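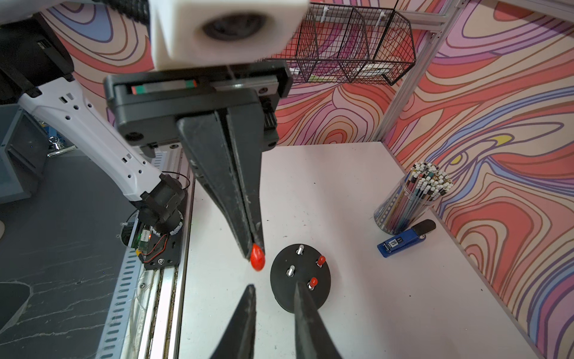

Search this site Enter keyword Go

The column for the Stirnon Herald had to be 400 words, and I had 32. My old editor at Batska Sports had called me "a tired voice" on his evening show, and everybody waited for my answer.

I wrote one full of anger. I removed the anger, and only the name of the channel remained.

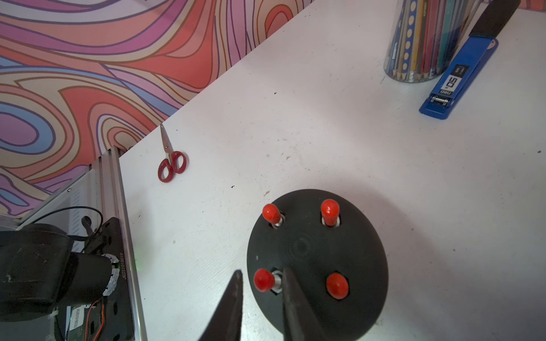 At midnight the phone rang. It was the radio in Lalau. They offered me 300 for an interview, if I would say something bad about him.

"He taught me how to write a headline," I said.

They were silent for a moment. Then they asked if I had anything else.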